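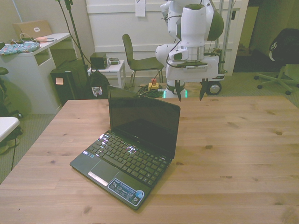
Fechar a tampa, 900 vezes
Como a Grasel recolhe os exemplos que alimentam um sistema de aprendizagem para manipulação

2020-03-09

Fechar um computador portátil é uma tarefa de um só eixo. A tampa roda em torno da dobradiça, o curso é conhecido e o esforço necessário é baixo. Para um braço robótico que aprende por demonstração, o problema está na variação: a posição do aparelho sobre a mesa, a orientação da dobradiça, o ângulo inicial do ecrã, os reflexos no vidro.

A Grasel trabalha nesta tarefa dentro do projeto Lulwood, um conjunto de demonstrações de manipulação em interiores comuns. O robô é um braço branco sobre base móvel, com uma pinça de dois dedos pretos e pontiagudos. O objeto é um netbook ASUS preto, pousado aberto numa mesa de pinho claro, com a dobradiça ligeiramente rodada em relação ao tampo.

Cada demonstração é conduzida por um operador em teleoperação. O sistema regista a imagem de uma câmara fixa, as posições das juntas e a abertura da pinça. Um episódio começa com o braço em repouso e termina quando a tampa assenta ou quando o operador declara falha. As falhas são conservadas e etiquetadas à parte.

O protocolo prevê 900 episódios para esta tarefa, repartidos por oito orientações do portátil. Entre episódios, o operador desloca o aparelho e altera a abertura da tampa. O ecrã permanece desligado, o que o torna escuro e brilhante, condição difícil para a estimativa de profundidade.

O mobiliário à volta não é retirado. Cadeiras, cabos no chão, uma mochila e uma torre de computador ao lado da secretária entram no campo da câmara e ficam nos dados. A equipa considera que um modelo treinado contra um fundo neutro se degrada quando muda de sala, e prefere pagar esse custo na recolha.

A etiquetagem é feita com o Pindden, ferramenta interna que divide cada episódio em aproximação, contacto, rotação e afastamento. A fase de contacto é a que mais correções exige: com dedos estreitos, um desvio pequeno leva a pinça a empurrar o aparelho inteiro em vez de rodar a tampa.

O treino decorre no Kpodo, que só aceita uma tarefa quando 70 por cento dos episódios terminam em sucesso. O Lulwood deverá chegar a 2000 episódios em junho, já com gavetas e caixas de cartão.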